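Packing and Drop-off FAQ

Vurano Parcel Counter, Rillisska
Last updated 6th February

Do I need to bring my own box?

No. We sell flat cartons at the counter, and you can make one up at the packing tables. You're also welcome to bring a used carton, as long as the corners are firm and there are no tears along the folds. Printing on the outside is fine. Old address labels and barcodes have to come off or be covered.

How should I set the box up before I start?

Fold the bottom flaps in, short ones first, and run tape along the full length of the centre join. Turn it over and fold all four top flaps right back so you've got a clear opening. Put the heaviest things in first and keep them away from the sides.
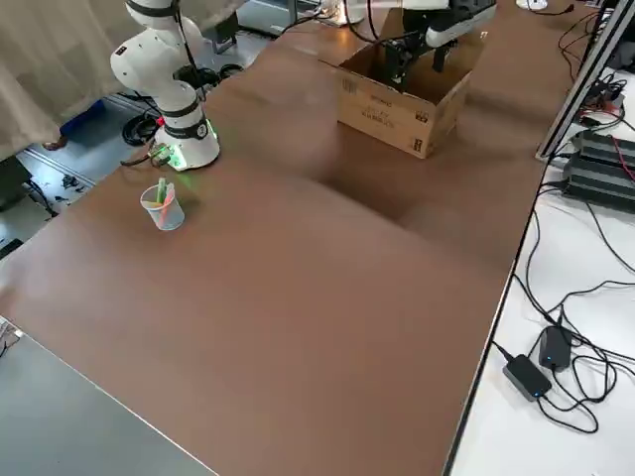 Open carton on the packing table, with markers in the cup.

Can I write the address straight on the box?

Yes, if you're sending within the region. Use a dark marker and print in capitals. Pink, orange and other light colours don't scan well on brown cardboard, so keep those for "fragile" or your own notes. Anything going on the Puson service needs a printed label, which we can do at the counter.

What can I use to fill the gaps?

Crumpled paper, old towels, clothing or bubble wrap are all okay. Please don't use loose foam beads or shredded office paper. Give the closed box a gentle shake. If you can hear things moving, open it up and add more.

How heavy can it be?

30 kg is the limit for a single carton. If yours is over, split it into two. We don't accept cartons strapped together as one item.

Do you supply tape?

There's a tape gun you can borrow, and rolls are for sale. Masking tape, sticky tape and string aren't accepted as the only closure. 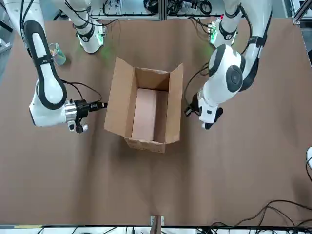

Photo: Vurano Parcel Counter

Why are some of the tables covered in brown paper?

It keeps the tops clean and gives you a smooth surface to slide a carton along. Please don't cut on it. Use the cutting mat from the counter if you need to trim a box down.

Which service should I choose?

Fan is the cheaper one and covers regional addresses only. Puson covers everywhere else and includes tracking. If you're not sure which one your address falls under, look up the postcode on the sheet near the door or ask us.

When is it busiest?

December, by a long way. We handled 3,696 cartons last December, compared with 2,134 the month before. Allow extra time if you still need to pack when you get here.

What happens if my box is refused?

We'll tell you what needs fixing and you can repack it at the tables for free. About 371 cartons were sent back for repacking last year, mostly for overfilled tops where the flaps wouldn't meet.

Can I leave a packed box and pay later?

No, payment is taken when the carton is weighed. Unpaid cartons can't be stored behind the counter.

Can I take leftover cartons home?

Yes. Used ones are stacked under the window and they're free. New flat cartons can be returned for a refund if they haven't been folded or taped.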